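Willer Games opens pre-orders for Filis, a detective game for the whole family

A chase through 115 cities, with a clever thief always one stop ahead

Willer Games, a small independent studio, announces today that pre-orders are open for Filis, a new detective game for home computers and tablets. The game will be released in January in English, with four other languages to follow in the spring.

In Filis, the player is a young inspector at the Duris Bureau, an office which looks for stolen treasures around the world. The thief leaves clues in each place: a coin, a piece of a song, a word which only the people of one region use. The player must read the clues, choose the next city and arrive before the time is finished. There are 424 clues in the full game, and they are mixed again for each new case, so two players in the same house will not have the same trip.
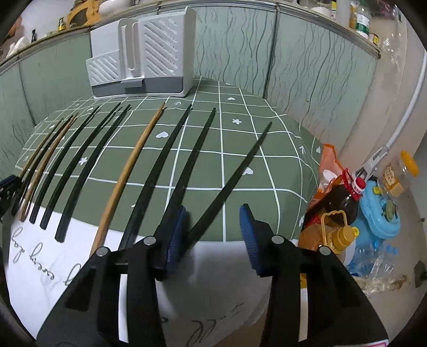
The studio worked for three years on the clues, and everyday life has a large place in them. A witness does not say the name of a country. She says what was on the table at lunch, how the people greeted each other, or which train was late. In one of the first cases, the only thing the inspector knows is that the suspect ate with chopsticks, black ones like these on the green cloth with the little hearts, and the player must find out from the other witnesses which of several cities is the right one. We wanted that children learn geography in this way, by paying attention to small things, and we believe that many parents who played such games in school will enjoy it also.

Filis can be played alone or by two persons on one screen. In the two-player mode, one person reads the witness reports and the other keeps the map. A case takes less than one hour, and the game saves after every trip. There is no advertising inside the game and no purchase after the first one.

Schools can ask for a classroom edition, which includes a printed atlas and a teacher's guide. During the test period, 281 pupils played the first cases in their classes, and their remarks helped us to make the map easier to read.

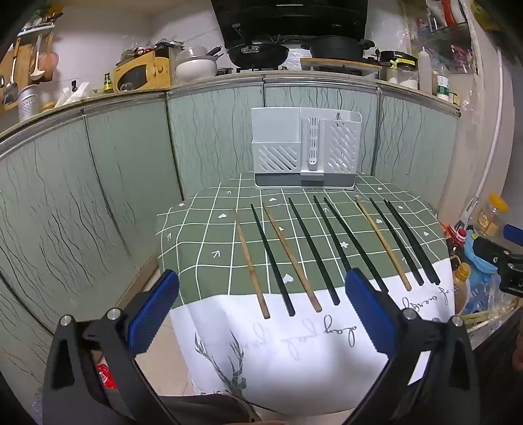 Chopsticks on a patterned tablecloth.

The music was recorded by the Pillay Ensemble, a group of six musicians who also made the sounds of stations and markets. A collector's box with the soundtrack and a paper notebook for the inspector will be limited to 300 copies and is sold only through the Willer Games online shop.

Review copies are available for press on request. Screenshots, the logo and a short trailer can be downloaded from the press page of the studio.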